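3.2 Laundering practice and reported fading

The household diary was the main source for this part of the study. Members of the Treso and Gotska clubs were asked to record each wash of their team clothing over one season, beginning in April, and to note the water temperature, the detergent used, the drying method and how long the garment had been left before it was washed. The diaries gave 3561 usable wash entries. Entries with no temperature and no program name were dropped. Where the program name was given without a temperature, we took the temperature from the manual for that machine when the model was known and coded the entry as missing when it was not.

Most members did not wash team clothing as its own load. It went in with towels, socks and other everyday items, and the program was chosen to suit the rest of the load. This matters for the results in Section 4, as the care label on the club jerseys gives a lower temperature than the one most households use for towels. Members who played on Saturday often wrote that the jersey stayed in the sports bag until the next evening. A smaller group rinsed it by hand the same night and then washed it later with other clothes. We coded the hand rinse as a separate event and did not count it as a wash.

Selvanayagam argues that people judge whether a sports garment needs washing mainly by smell, and that visible dirt plays a lesser part. Our diaries agree with this for training clothes. For match clothing the pattern was different. Match jerseys were washed after every use in nearly all households, including when the player had spent most of the game on the bench. Several diary comments describe this as a matter of habit or of respect for the club, and they do not mention smell or dirt at all.
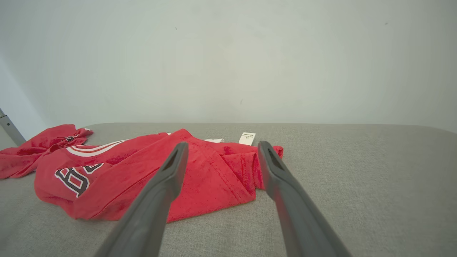

Fading was assessed in two ways. First, members scored their own garments at the start and end of the season on a scale running from "like new" to "clearly faded." Second, the garments were compared with an unworn reference piece from the same delivery, which had been kept in a closed box away from daylight. The two methods did not always agree. Members tended to score dark garments as more faded than the comparison showed, and bright ones as less faded. One likely cause is that lint and detergent residue show up more on dark fabric and are read as a loss of color. We did not ask members to remove lint before scoring, and this should be changed in any later study.

The effect of temperature was clearer than the effect of detergent type. Garments washed mostly at 60 degrees were scored lower by both methods than garments washed at cooler settings, and the difference held after households using bleach-based powder were removed. Drying method also had an effect, but it is hard to separate from temperature, as the households that washed hot were more likely to own a tumble dryer. Line drying in direct sun was recorded too rarely in the Gotska diaries to support any comparison. The Treso diaries had more such entries, most of them from the summer break, when the clothing was worn less often.

Pilling and surface fuzz were noted in the free-text field and were not part of the original coding scheme. We added them after reading the first set of diaries. The comments were uneven. Some members described the surface in detail, naming the sleeves and the area under a bag strap, while others wrote only "worn" or "old." We therefore report pilling as present or absent and make no claim about its degree. Serner used a similar two-way coding for knitted school uniforms and found that friction in wear explained more of the surface change than washing did. Our diaries cannot test this directly, because we have no measure of time worn other than the number of matches and training sessions.

Shrinkage was reported by very few members. Where it was reported, the garment had in most cases been dried on a high heat setting at least once. Figure 3 gives the share of entries by drying method for each club, and Table 2 lists the coding rules used for mixed loads.

Figure 3. Share of wash entries by drying method, Treso and Gotska clubs. Entries with no drying method recorded are left out.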